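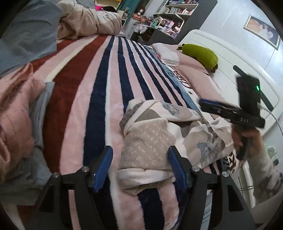 # How do you store fleece blankets in a small bedroom without them taking over?

**Asked by Ekaette Edet, Oct 24, 2018**

So it got cold here and I pulled out all the fleece, and now I remember why I dread this. I have the big striped one on the bed (pink, red and navy, with the cursive writing on it, my favorite) and then a whole family of smaller ones, plus the kids' printed stuff with the little cartoon animals and the DREAMING lettering. It all ends up in a heap on top of the bed and I spend ten minutes every night moving it to the chair and ten minutes every morning moving it back.

The room is small and already pretty cluttered. There's one closet, which I share with my husband's coats, and the gap under the bed is only 3 inches, so the plastic bins I bought don't fit. I measured after I bought them, of course. I also tried a Moltitz hanging organizer last winter and the shelves sagged so badly that everything slid out the front whenever I opened the door.

What I want to know:

- Do you fold or roll fleece? Mine puffs back up no matter what.
- Are vacuum bags okay for it or do they wreck the pile? I've read both.
- Is there a way to keep the thin cotton pieces from getting lost in between the thick ones?

I don't want to spend a lot. I'd also rather not get rid of anything, so please don't tell me to donate it all, I've heard that from my sister already!

---

**Answer from Yolanda Guzmán** (42 people found this helpful)

Roll it! I folded for years and the stack always leaned over and took the sweaters down with it. Rolling fixed most of that for me, but you have to do it a certain way or it springs open again.

1. Lay the blanket flat on the bed, soft side up if it has one. Smooth it from the middle out to the edges with your forearm.
2. Fold it in thirds lengthwise. With a striped one, try to fold along a stripe, it's so much easier to keep straight.
3. Fold one short end over by about a foot, toward the inside, so it makes a pocket facing out on the underside.
4. Roll from the other end, tight, and lean on it a little as you go to push the air out.
5. When you get to the pocket, turn it inside out over the whole roll. It holds itself shut and you can toss it across the room (my kids do).

It takes a couple of tries. My first one looked like a burrito that had been sat on, and a really long fleece needs a second person or a lot of patience.

For where to put them, I stand the rolls on end in a tall open basket next to the dresser. Mine is an Undulden one I found at a yard sale, but any tall basket will do, or even a clean trash can. You pull out the one you want and the others stay put. If you've got no floor space, put a pillow sham on two rolls and call it a bolster. I had two on the guest bed all last winter and my mother-in-law never noticed.

Thin cotton things: do those separately. Fold them into small rectangles and put them all in one pillowcase, ideally one from a set you don't use anymore. Hang it on the closet hook or lay it flat on the shelf. Don't tuck them inside the fleece rolls, I did that and lost a crib sheet until spring.

And wash before you put anything away for the season. Cold water, no softener, low heat or hang it up. Softener makes fleece feel kind of greasy after a while.

---

**Answer from Jikel** (3 people found this helpful)

vacuum bags are fine if its only a few months. I did it with four blankets and they came out flat as cardboard, but after a tumble on no heat with a couple of dryer balls they looked normal. One bag leaked and puffed up to the size of a beanbag in the closet so get decent ones. Flat they might fit in your 3 inch gap, mine did

---

**Comment from Ekaette Edet**

Thank you both! I did the roll with the striped one last night and it took me four tries, but it's holding. The lettering ended up on the outside, which I kind of love. I'm going to try the pillowcase for the kids' things this weekend. Yolanda, does the pocket trick work on the really thick sherpa kind? I have one of those too and it barely folds.

**Reply from Yolanda Guzmán**

Not very well, sorry. I use an old Puma gym bag for mine and sort of kneel on it to get the zipper closed.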